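Stand: 2024-03-28

# Einen zweiarmigen Roboter für Haushaltsaufgaben beschaffen: Budget und Planung

Diese Anleitung richtet sich an Werkstätten, Pflegeeinrichtungen und Hochschulgruppen, die zum ersten Mal ein System mit zwei Armen kaufen. Sie setzt voraus, dass Sie schon wissen, ob Sie überhaupt zwei Arme brauchen. Für reine Greif-und-Ablege-Aufgaben mit festen Teilen reicht meist einer.

## 1. Zuerst die Aufgabenliste, dann das Angebot

Schreiben Sie auf, was das Gerät im ersten Jahr tun soll. Jede Aufgabe bekommt eine Zeile mit vier Angaben:

- Gegenstand und Gewicht
- Höhe, in der gegriffen wird (Boden, Bett, Tisch, Schrank)
- starr oder weich
- ein Arm oder zwei

Unsere erste Liste hatte 43 Zeilen. Nach dem Zusammenfassen ähnlicher Aufgaben blieben 6 Gruppen übrig, und erst damit haben wir Angebote eingeholt. Mit der langen Liste kann kein Händler etwas anfangen, er schickt dann einfach sein größtes Paket.

Die Gruppe »Betten und Kissen« hat bei uns den Ausschlag für zwei Arme gegeben. Ein Kissen gibt nach und hängt durch, wenn es nur an einer Seite gehalten wird. Von beiden Seiten gefasst lässt es sich führen.
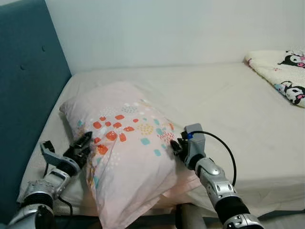
Eine Leserin schrieb zur ersten Fassung dieser Seite, sie hätte die Aufgabenliste lieber nach Räumen sortiert als nach Gegenständen. In ihrem Haus seien die Wege zwischen den Zimmern das Teure gewesen: Schwellen, zu schmale Türen, fehlende Steckdosen. Die Arme hätten am Ende weniger als die Hälfte der Summe ausgemacht.

Der Einwand ist berechtigt. Wer das Gerät in mehr als einem Raum einsetzt, sollte eine fünfte Spalte »Raum« anlegen und die Türbreiten gleich dazuschreiben.

## 2. Greifer getrennt kalkulieren

Der Greifer steht in vielen Angeboten als Zubehör ohne eigenen Preis. Lassen Sie ihn als eigene Position ausweisen, ebenso die Fingereinsätze. Bei uns lagen zwei Angebote vor, eines von Pandale und eines von Jarnano. Auf den ersten Blick waren sie gleich teuer. Bei Jarnano waren Ersatzfinger enthalten, bei Pandale mussten sie nachbestellt werden.

Fragen Sie außerdem nach:

1. Öffnungsweite in Millimetern, gemessen mit montierten Einsätzen
2. kleinste einstellbare Greifkraft
3. Preis und Lieferzeit eines kompletten Ersatzgreifers
4. Kamera am Handgelenk: im Preis enthalten oder Option?

Die vierte Frage wird gern vergessen. Bei Stoff ist die Kamera nah am Greifer wichtig, weil Falten, Säume und übereinanderliegende Lagen aus größerer Entfernung schlecht zu trennen sind. Verlangen Sie Probeaufnahmen mit Ihrem eigenen Material. Bedruckte Baumwolle aus der Nähe stellt andere Anforderungen an Schärfe und Belichtung als der graue Prüfwürfel aus dem Prospekt.
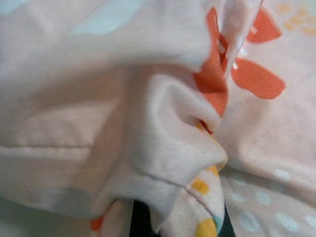 Achten Sie bei den Probeaufnahmen auf den Nahbereich. Manche Objektive werden unterhalb einer bestimmten Entfernung unscharf, und genau dort arbeitet der Greifer. Ein Wechselobjektiv kostet wenig, solange es mit der Bestellung kommt. Ein nachträglicher Umbau zieht meist eine neue Kalibrierung nach sich, und die wird nach Aufwand berechnet.

## 3. Arbeitsbereich am Boden prüfen

Datenblätter nennen die Reichweite gern als Radius um die Schulter. Für Aufgaben am Boden sagt diese Zahl wenig. Entscheidend ist, ob beide Greifer gleichzeitig nach unten kommen, ohne dass die Unterarme aneinanderstoßen oder am eigenen Sockel hängen bleiben.

Zum Testen genügt ein gewöhnlicher Mülleimer mit eingelegtem Beutel. Stellen Sie ihn auf den Boden, dicht vor eine Tür, und lassen Sie den Vorführer beide Greifer an den Rand bringen. Notieren Sie:

- Abstand zwischen Sockel und Eimer
- freien Platz für die Ellbogen nach links und rechts
- Verlauf der Kabel in der tiefsten Stellung
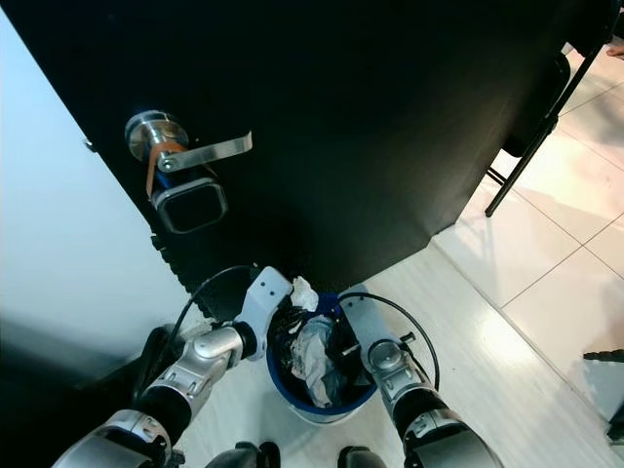 Kabel sind ein eigener Budgetposten — jedenfalls dann, wenn sie außen am Arm verlaufen. Wir rechnen mit 3 Ersatzsätzen pro Jahr und legen einen davon immer auf Lager. Kabelführungen und Klettbänder stehen bei uns unter Verbrauchsmaterial.

## 4. Raum und Umbau

Planen Sie den Raum mit, bevor der Liefertermin feststeht. Im Januar haben wir eine Tür nachträglich ausmessen lassen und festgestellt, dass sie 85 cm lichte Breite hat. Der Sockel passt durch, aber nur mit angelegten Armen. Das gehört in die Einweisung und nicht in eine Fußnote.

Weitere Posten, die in keinem der Angebote standen:

| Posten | Wann fällig |
|---|---|
| Eigener Stromkreis | vor Lieferung |
| Kantenschutz an Türen und Rahmen | vor Inbetriebnahme |
| Gegenstände zum Üben (Eimer, Lappen, Bettwäsche) | laufend |
| Einweisung für alle, die den Raum betreten | bei Inbetriebnahme |

Kantenschutz aus Schaumstoff ist billig und schnell angebracht. Glänzende Fliesen können Kameras stören, prüfen Sie das bei eingeschalteter Deckenbeleuchtung. Für Putzaufgaben kommen Eimer und längliche Gegenstände wie Rohre oder Stiele auf die Liste. Die Greifweite muss zum dünnsten davon passen.

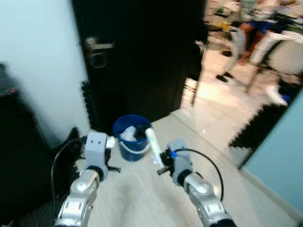
**Lohnt es sich, den Roboter zunächst zu mieten?**
Für die ersten Monate meistens schon, sofern die Miete auf den Kaufpreis angerechnet wird. Bukhari bietet das an, verlangt dafür aber eine feste Mindestlaufzeit. Ohne Anrechnung ist Mieten nur sinnvoll, wenn der Kauf noch wirklich offen ist.

## 5. Wartung und Folgekosten

Lassen Sie sich den Wartungsvertrag zusammen mit dem Kaufangebot geben. Prüfen Sie, ob Greifer und Handgelenkkameras eingeschlossen sind und wer den Versand bezahlt. Unser Vertrag läuft über Zitwood. Die Arme sind abgedeckt, Fingereinsätze und Kabel nicht.

Legen Sie für das zweite Jahr eine eigene Zeile an. Darin stehen bei uns Wartung, Ersatzkabel, ein Greifer als Reserve und die Softwarelizenz, sofern sie jährlich verlängert wird.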